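Subject: Re: [oldboxes] Worth fixing up the Dell towers?
From: Etenesh Feyisa

Radymyr Skoryk wrote:
> I've got 15 of these Dell towers coming out of the Lagman office
> and I'm torn. Strip them for parts or put memory in and pass them
> on? I haven't had one open yet. Are they a pain to work in?

Radymyr, please don't strip them! They are some of the nicest cases I've ever had open, and I say that after a long winter of machines that bite your knuckles. Lay one on its side, take the panel off and nearly everything you want is right there facing you. I like a slatted aluminum table for this, small screws drop into the grooves and stay put.

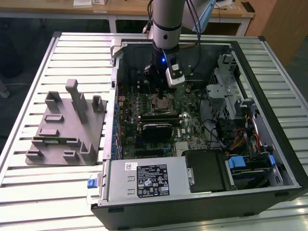 Side panel off. Blue drive latches at lower right, power supply at lower left.

Follow the blue plastic and you can't go far wrong. It's on the expansion card latches and on the drive bay, and there's a tab at the end of the power supply too. I wish every maker did this. I do the drives first, then the card, and leave the power supply alone unless it's making noise.

Memory is the fun part. Open the clips at the ends of the slot, line up the notch, then press evenly until it clicks. Don't be shy with it, but if it won't go, stop and check the notch again before you lean on it. I keep pulled sticks in a slotted holder next to the case so they never end up under a screwdriver (ask me how I learned that one). 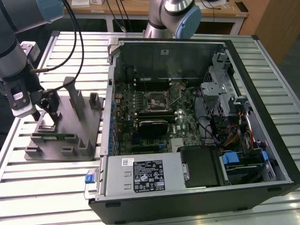

CPU socket empty, memory slots to its left, graphics card still in.

If you do pull a processor, close the bracket over the socket while you're waiting for the new one. Those contacts are so easy to ruin with a sleeve! And take a minute for the wiring by the drive cage - the red, yellow and black bundle likes to wander over where you're working. One soft tie and it behaves.

For the list archive, my bin at Restex is labeled 593 for tested memory and 696 for untested, so if you borrow some please put it back in the right one. I'd try 4 towers first and see how the evening goes.

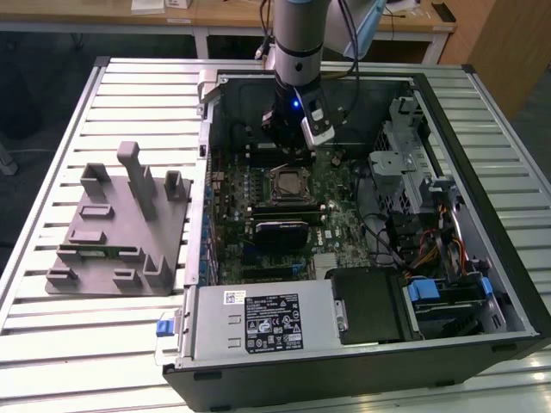 Radymyr wrote back off-list that he's sold on keeping them whole, but wants to know if the old thermal paste has to come off every time. Yes, if you've lifted the heatsink, always. If it hasn't been touched and the temperatures look fine, let it be and spend the time on dust.

I can bring paste and wipes in April, and the Denex test stick if I can find it. Does anyone have spare side panels?

Etenesh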